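Plullar Community Help
Workshop and Home › Timber and boards

Laminated strip board on a perforated bench top – fixing, flatness and finish

Posted by jiltel_bench, 17 February 2020

I have a rectangular board glued up from strips of pale timber, sold to me as maple, and I want to fix it to a perforated work table. It will be used as a sorting surface for plastic shape blocks: stars, hearts, cubes, triangular prisms and so on. The blocks get pushed about on it all day, so it must not move, and the pieces should slide the same way wherever they are on the surface.

The board is 28 mm thick. The holes in the table do not line up with anything useful on the board, so I will have to drill it. My plan was one screw in each corner, done up tight. A colleague says this will split it by July, once the heating has been off for a while and the air is damper. He could be right, as the last board we had lifted along one seam.

What I would like to know is:

Whether four tight screws are a mistake.
Whether the strips should run across the table or front to back.
What finish to use, if any. The blocks have a dotted texture on top and I do not want anything that marks them or makes them stick.

The budget is small but I can buy a tin of something.

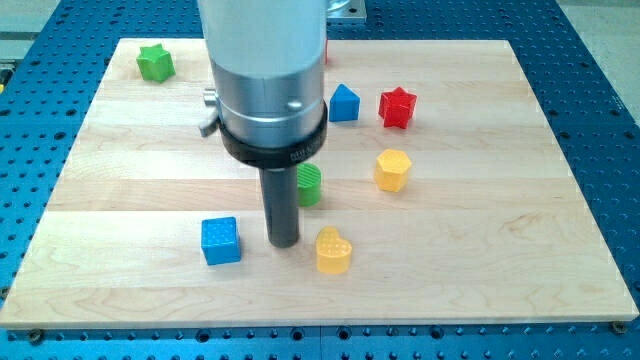
I should add that the table top is flat to within what I can measure with a steel rule, and that the underside of the board is bare. It was supplied sanded on both faces. The edges have been eased very slightly and I would prefer not to take any more off them.

Luststead

Your colleague is right about the risk, though I would not expect a split from screws alone. Timber moves very little along the grain and noticeably across it. The strips are glued edge to edge, so all the cross-grain movement adds up over the full depth of the board. If both the front and back edges are held rigidly, the movement has nowhere to go and the board will either cup or open at the weakest seam.

The usual method is to fix one edge and let the other float. With the strips running left to right, the front edge is the one to fix:

Drill the two front corners to a close fit on the screw shank.
Drill the two back corners as slots, long in the front-to-back direction. A slot 13 mm long is ample for a board of ordinary depth.
Use round-head screws with a washer under each head at the back. Countersunk heads wedge themselves into the timber and defeat the purpose of the slot.
Tighten the front pair fully. Tighten the back pair until the washer stops turning freely, then leave it.

Keep every hole at least 14 mm in from the edge. Closer than that and you may break out the corner when drilling. Put a piece of scrap behind the board and clamp it before you start.

On direction, strips running left to right are fine. A block pushed from front to back crosses the seams, and if the board has been sanded flat you should not feel them. Check by drawing a fingernail across. If it catches, use a card scraper on that seam only – sanding locally tends to leave a hollow.

Finish both faces, or neither. A board sealed on top and bare underneath takes up moisture from one side and will cup whatever you do with the screws.

Rashidi

I agree with most of the above. For finish I would use a thin water-based matt varnish, two coats on each face, rubbed down lightly between coats. Leave it a full week before anything plastic stands on it, even if the tin says a day. Oil looks better on pale timber but it darkens it and needs renewing, and the first few weeks after oiling are when you get marks on the blocks. Wax I would avoid altogether here. It is slippery when fresh and tacky when it picks up dust, so the pieces will not slide evenly.

One point on the screws: if the heads stand proud at the front corners, check that the blocks do not catch on them. A low-profile head helps.

tinroof_1,700

just use double sided tape, mine has been down for ages

Luststead

Tape will hold a thin sheet. On a board of 28 mm I would not rely on it, and on a perforated table much of the tape has nothing to stick to. Getting it off bare timber afterwards usually lifts fibres too.

jiltel_bench

Thank you. I will slot the back pair and varnish both faces before it goes down. The fingernail test finds one seam near the left end, so I will scrape that first.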